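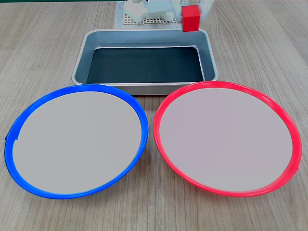
Is it worth paying a company to turn my father's life stories into a printed book?

For most families it isn't, at least until you have something written down. A company can lay out pages and order copies, but the stories still have to come from your father, and getting those out of him is the part the brochures skip over.

More detail, posted by the same member, medinareader:

My father is 84 and has been filling notebooks with stories about growing up outside Medina. I'd say there are 100 handwritten pages so far, most of them readable. A company called Andus has quoted us for a package: they type it up, "shape the narrative," design a cover and send us 60 hardbacks. The sales rep told me he has "a real shot at a general audience," which made me suspicious, as she had read four pages. They also want the first payment before October. I want him to hold a book in his hands while he can still enjoy it. I don't want to be taken for a ride. Has anyone used them or somebody like them?

lampblack_and_co

Haven't used Andus, but I did go through this with my aunt's memoir and a different outfit, Drirnar, and I'd be very careful with the phrase "shape the narrative." Ask what it means in the contract. In our case it meant someone who had never spoken to her rewrote the first chapter so that it opened on a thunderstorm. There was no thunderstorm. She was furious, and then we had to pay a change fee to get her own opening back.

Things I would want in writing before handing over a cent:

Who owns the typed files. If you don't get them, every reprint goes through the company at whatever price they feel like that year.

How many rounds of corrections are included, and whether fixing their typing errors counts as one. Ours did. They misread the name of the town all the way through and charged us to fix it.

Whether the 60 copies is a number you picked or a number they picked. We were talked into more than we had relatives for. A good part of them are still in my hall closet.

As for the general audience line, I wouldn't believe it. They say it to everybody. If the rep really thought strangers would buy the book, the company would be offering to pay you.

What I'd do instead is type it yourself, or pay a student by the page. Then take the file to a local print shop and order a short run. My second try, for my uncle, came to $756 including a proof copy, and he was every bit as pleased as my aunt had been with the expensive one. More so, maybe, as all the words were his.

Also, photocopy the notebooks before they leave the house. Please don't mail originals to anybody.

warkamo_pages

I think the above is a little harsh. We paid almost 2,000 and I would do it again. My mother couldn't have dealt with a print shop and I had no time to type. The binding is nice and she gave them out at Christmas. Only complaint is the photos came out dark.

lampblack_and_co

Fair enough if it was time you were short of. Did they give you the files, though?

warkamo_pages

I would have to check. I don't think we asked.

inkwell_skeptic

Just put it on a blog, it's free. Books are a waste of paper anyway

medinareader

He doesn't own a computer, so a blog is out. Thanks to the other two. I asked Andus about the files this morning and the rep said that was "usually something we discuss at a later stage," so I've told them we'll wait. I've started typing the first notebook. His sevens look like ones and he spells his own brother's name two ways, so I'll be on the phone with him a lot.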